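Mabuza Dismantling Cell: Set-up Guide
22 January 2026
Yavuz Altıntaş, Sostis

Section 4. Setting up memory removal

4.1 Place the computer in the cell with the side cover removed and the memory slots within reach of the gripper.

4.2 Bring the gripper down at low speed until one finger tip meets the lower end of the module. Save this position as the contact point.
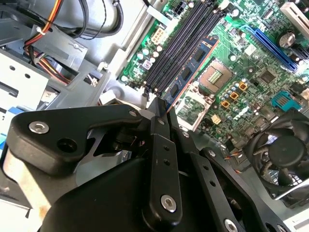

Figure 4. Finger tip at the lower end of the memory module.

CAUTION: Disconnect the computer from the mains before any part of the gripper enters the case.

4.3 Enter the board type in the job list. The library supplied with the cell holds 1,662 board types. A type that is not listed must be taught by hand.

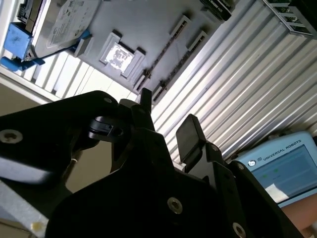 4.4 Run the job once at reduced speed, with one hand near the stop button. Correct the contact point if the finger touches a latch.

NOTE: Cables lying across the slots shall be moved aside before the job is started. 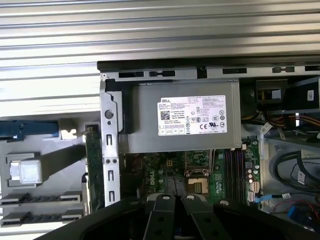
4.5 Save the job and record its number in the cell log. Inspect the finger tips after every 100 computers and replace them after 1,000.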